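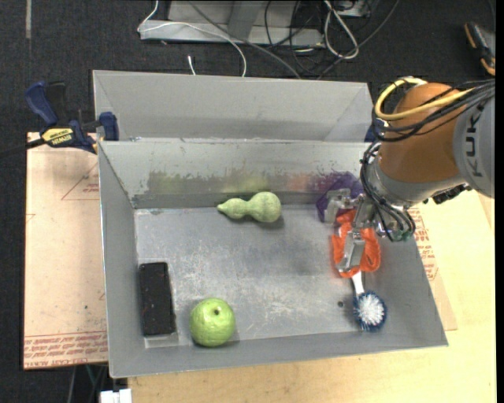 Grey metal bin with a green gourd, an apple and an orange looped item.

Visit report: Leleck film restoration workshop, Clarkgate

The Leleck workshop occupies the upper two floors of a former printing works in Clarkgate. It opens to visitors twice a year, and the December session was limited to 14 people in each group. I joined the afternoon group at 2 p.m. The tour was led by Halyna Dmytriv, who runs the scanning room and has been working on the silent horror feature Mistindale for most of the past year.

Mistindale is the reason most of the group had signed up. It was shot on 35 mm nitrate stock and released in two versions, a domestic cut and a shorter export cut with different title cards. The domestic negative is lost. What survives is an incomplete export print, a reel and a half of domestic positive, and a set of title cards held separately. The workshop is rebuilding the domestic cut from these three sources.

Inspection comes first. Each reel is wound by hand across a light table and logged for shrinkage, splices, torn perforations and chemical decay. Shrinkage is measured over a fixed run of perforations with a gauge, and the reading determines which gate is fitted to the scanner. The reel on the table during our visit was a modern safety duplicate used for training. Nitrate is kept in a separate vault and was not part of the tour.

Damaged perforations are repaired with a thin polyester tape, cut to pitch. A technician demonstrated this on a practice strip. One repair took her four minutes. The worst reel of the export print needed around 500 of them, and the log sheets for that reel fill a ring binder.

The scanning room is on the top floor. Film is carried past the gate on soft rollers, without sprockets, and each frame is registered optically from the perforation edges. The scanner can run with a wet gate, in which the film passes through a fluid with nearly the same refractive index as the base. Scratches on the base side fill with fluid and mostly drop out of the scan. Scratches that have cut into the emulsion remain and have to be dealt with later. Dmytriv ran the same short section dry and then wet on the monitor. The difference was large in the skies and small in the faces, where most of the damage is on the emulsion side.

Digital repair is done one floor down, at four workstations. Automatic dust removal is switched off for any shot with rain, smoke, sparks or fast hand movement, as the software tends to read these as dirt. Mistindale has a long fog sequence at the mill, and that sequence is being cleaned entirely by hand. One operator finishes about ten seconds of it on a normal day. Flicker is reduced but left partly in place. The house rule is that variation produced by hand cranking stays, and variation produced by later printing goes.

Tinting took up the longest discussion. The surviving domestic positive is tinted amber for interiors and blue for night exteriors, with a pink section near the end that does not match any note in the script. Color is measured at the perforation margins, where projector light has faded it least. The missing sections are being tinted according to a continuity list from the Romaniuk collection, which gives a color for each scene number. The list covers the domestic cut but uses an earlier scene order, so the numbers have to be shifted from the fourth reel on.

Running speed has not been settled. The film plays between 18 and 20 frames per second depending on the reel. We were shown the innkeeper's arrival at both speeds in the small screening room. At 20 the walk looked hurried to me, though the card before it was easier to sit through. Several people in the group preferred the faster version.

The visit closed with the first reel of the work in progress, shown silent and without final grading. The image is steady and the contrast is good, with real detail in the black coats. Joins between the two source prints are still easy to spot from the change in grain. Dmytriv said grain matching will be done after the edit is locked. Two title cards were temporary and set in a modern typeface.

Practical notes. The entrance is on the yard side, and the bell is for the ground floor tenant, so use the intercom. There are two flights of stairs and a goods lift, which can be booked in advance. Photography is not allowed in the screening room. The workshop is kept cool, and a sweater is a good idea for the scanning room in particular. Tours last 90 minutes, but ours ran over by 20. A printed booklet on the Mistindale project is sold at the desk in an edition of 1000, with the full scene list and a page on the tinting tests. Payment is by card only.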